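LINEN CUPBOARD NOTES
Satin pillow covers: folding, filling and washing

Several readers wrote in after the last issue to ask about satin pillow covers, mostly how to keep them from sliding off the shelf and how to get the filling in without pulling the seams. Both are fair questions. Satin is harder to handle than cotton, and the cheaper kinds fray quickly at any edge that was left unfinished.

We used a pink satin cover for this item, the sort sold under the Fluma name and by a few others. The color shifts between a strong pink and something close to white from one patch of the pattern to the next, so it is easy to lose track of which side is the front. Put a safety pin inside the back seam before you start and take it out when you are done.

Clear a table first. A smooth, plain top is best, because satin catches on rough wood and on the weave of a placemat. If the cover has been in a drawer, spread it out and let it sit for a while. Smooth it with the flat of your hand from the middle toward the corners. Do not tug at the corners, which is how most covers end up longer on one side.
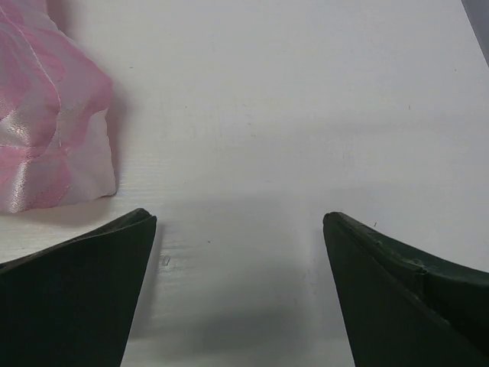
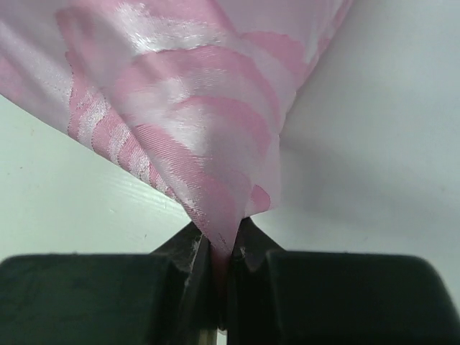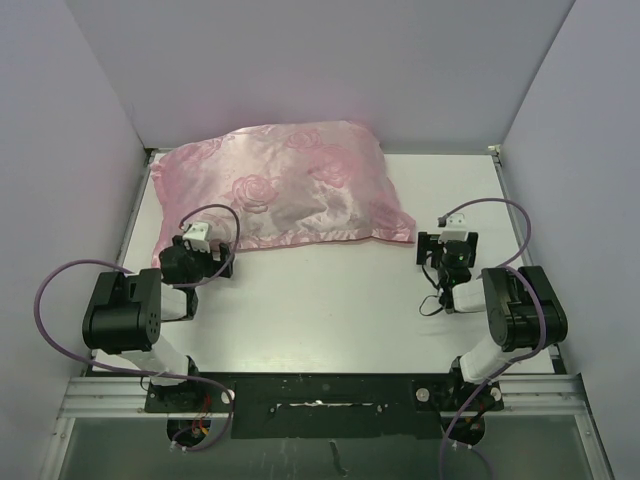
Pink satin on the white tabletop.

Erstead Household Newsletter, Issue 368, page 2

Before you pick the cloth up, look along the hems. Loose threads should be snipped close with small scissors. If you pull one, it can run a long way into the fabric and leave a pucker that no iron will take out. Where the weave has started to come apart at an edge, turn it under and run 2 rows of stitching along it. A fine needle is worth the trouble here. A thick one leaves holes that show.

When you lift satin by one spot, the whole weight of the cloth hangs from that spot and it gathers to a point. This does no harm for a moment, but do not hang it that way overnight. The creases are slow to come out. A padded hanger or a towel rail is better.

For filling, fold the insert in half the long way and slide it in until it meets the far seam. Let go and let it open up inside the cover. Then work the corners out one at a time with your fingers. The Castari inserts are a little wide for a standard cover, and the Polat ones fit closer but are flatter. Either will do. A few wrinkles across the middle are normal with a new insert and settle after it has been used.

Wash satin covers inside out in cool water, in a mesh bag if you have one, and leave out the fabric softener. Hang them to dry in the shade. If you must iron, use the lowest setting, with the cover still inside out and a thin cotton cloth over it.

To store filled pillows, stand them on edge against the back of the shelf. Stacked flat they slide forward every time the door is opened. Empty covers can be rolled around a cardboard tube from gift wrap, with a strip of tissue between the layers.

Next issue: flannel sheets, and what to do about pilling.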